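Short Fiction | Robots & Machines

The Yellow Block 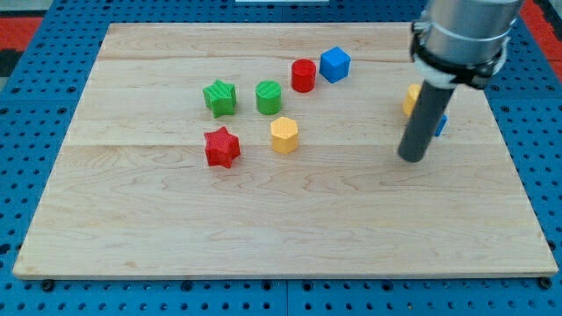 1. Saturday

Seija Riihimäki came to the lab at Bukville to watch run 541. The arm, which everyone called Bero, had to push the yellow hexagon to the red star. It was an easy task.

Bero went down toward the board and did not stop. The rod pressed on the wood until the motors made a thin, high sound. Oskari hit the red button – too late, he thought, but the rod was still straight.

2. The log

"It lost its zero," said Ornella Bassi. "The height was wrong by 13 millimeters."

"And if my hand was there?" Oskari asked.

She did not answer. She wrote it in the log, and then she locked the power switch and put the key in her coat.

On Monday they asked her for the key. She asked them first for a fence.

Contact the editors | Back to top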